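Fenderach Youth Parliament: Your Questions

Everything pupils and parents ask us before the April sitting.
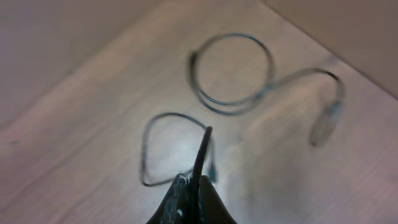 Rosaire Lemieux wrote in to ask whether you have to be good at speaking in front of people, as her son goes quiet in any room with more than four others in it. Please let him apply! Half our best delegates were quiet ones, and there is plenty to do on bills and amendments before anyone stands up.

Who can apply?
Anyone in Years 11 to 13 at a school in the Fenderach area. You don't need to study politics or belong to a party.

How many places are there?
81 this time, our biggest sitting yet. Each school can put forward 3 delegates and one reserve.

How are delegates picked?
Your school chooses. Most ask for a short letter – 600 words is fine, 800 is the limit – on something you'd like to see changed locally. Last year's winning bill, on late buses to Caron, began as one of those letters.

What does a reserve do?
Reserves come to the training day and step in if someone drops out. It does happen, so do the reading!

Does it cost anything?
No. Meals and rooms are covered, and coaches run from Caron and back.

Can I bring my phone?
Yes, but it stays in your bag during debates.

Can parents watch?
The closing debate is open to families, and we love a full gallery. Ask Biljana Milošević in the office for seats.

When do forms close?
Forms must reach us by Oct 14, 2019. Jaxon Hawthorne can send a paper copy if your school has run out.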